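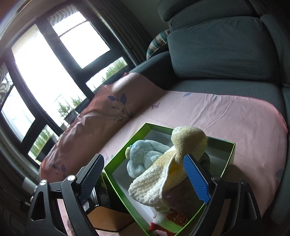 Farent library to lend toys and baby gear from February

Families in Farent will be able to borrow toys, baby carriers and travel cribs with an ordinary library card from February, after the town council voted on Wednesday to fund a lending room at the Jilley Street branch.

The council approved $3,000 to start the program. The money will pay for shelving, storage boxes and a washer and dryer, which will be installed in a former staff kitchen at the back of the building.

Ghazala Kakakhel, the branch manager, told the meeting that parents had been asking for a toy collection for years. The library put out a survey last fall and received 469 replies, most of them from households with a child under five.

"People want to try a thing before they buy it, or they need it for one weekend when the grandchildren come," Kakakhel said. "Then it sits in a closet. We would like it to sit in our closet."

Cardholders will be able to take out two items at a time and keep them for three weeks. There will be no late fees, but a card will be blocked if an item is more than a month overdue. Soft toys will be washed after every loan, and anything with a missing part will be pulled from the shelves until it is fixed.

The branch is also taking donations. Soft toys, puzzles and wooden blocks in good shape can be dropped off at the front desk until 6 p.m. on weekdays. Car seats and used bottles will not be accepted.

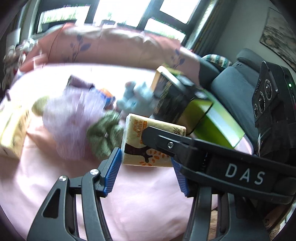
A packet of tissues with a tree printed on the wrapper.

The neighboring town of Treslow opened a similar room two years ago and recorded 3,407 loans in its first year, according to figures read out at the meeting. Treslow residents will be able to use the Farent collection under the existing card agreement between the two towns — Rana, which left the agreement last summer, is not covered.

Opening hours for the lending room have not been set. The branch plans to post them at the front desk and on its website before the end of the month.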